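**Bench notes: dot marks and ball placement**

Members of the Laton group have been asking how the placement ring on the Fledow bench sheet is meant to be used, and the answer has been scattered over several emails. It is collected below for the March newsletter.

The ring is a set of small dark dots put straight onto the tabletop with a fine marker. The dots show where the ball goes back between trials. A drawn circle would do the same job, but a continuous line on a pale surface is hard to judge against once the ball covers part of it. Separate dots give the eye a few fixed points to check.

Ball color matters less than people expect. The saturated red and yellow balls are easier to find on a light table, but the muted ones are fine for placement work as long as the lighting is even. With a dusty pink or taupe ball on light gray, the contrast is low and the lower edge is the part to look at, where the shading on the ball and the shadow beneath it run together.

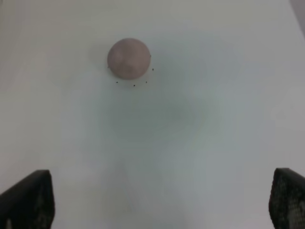

Keep the dots small. A dot from a worn marker tip spreads, and the error in reading it grows with its width. If a dot has to be redone, take the old one off completely with alcohol and a cotton swab before marking again. Two overlapping dots are worse than none.

Procedure for resetting the ball:

1. Wipe the ball with a dry cloth. Lint on the underside will shift it on a smooth top.
2. Lower it into the ring from directly above. Do not roll it in from the side.
3. Let go and wait for it to settle.
4. Check the dots on the near side first, then the far side.
5. If one dot is hidden and the opposite one stands clear, lift and repeat. Do not nudge.

Limsakul compared lifting with nudging over 301 resets on the same table. Of these, 86 were corrected by nudging, and most of the rejected placements came from that set. The full table of results is in the shared folder under the Tritis heading. The sheet has 1770 rows because each reset was logged at several points, so filter by the "final" column before drawing anything from it.
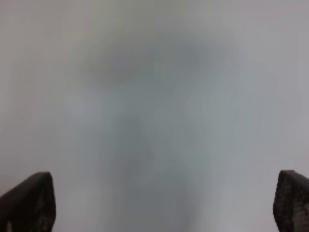

Leveling is the other common fault. A ball that drifts after release is reporting a slope, and no amount of care in step 2 will fix it. Set a spirit level on the table in both directions and adjust the feet until the bubble stays put. Recheck after the table has been leaned on or had anything heavy moved across it.

Light from one side makes the shadow run out past the dots and gives a false impression that the ball sits off center. Diffuse overhead light is preferred. Where there is a window, pull the blind or work at the same hour each day.

Inspect the dots every 50 resets and note the result on the sheet, including when nothing has changed. Several sheets came back last month with that box blank, and those runs had to be left out of the comparison.

Replacement markers are in the top drawer of the Fledow cabinet. The old broad-tip ones have been moved to the shelf below and should not be used on the table.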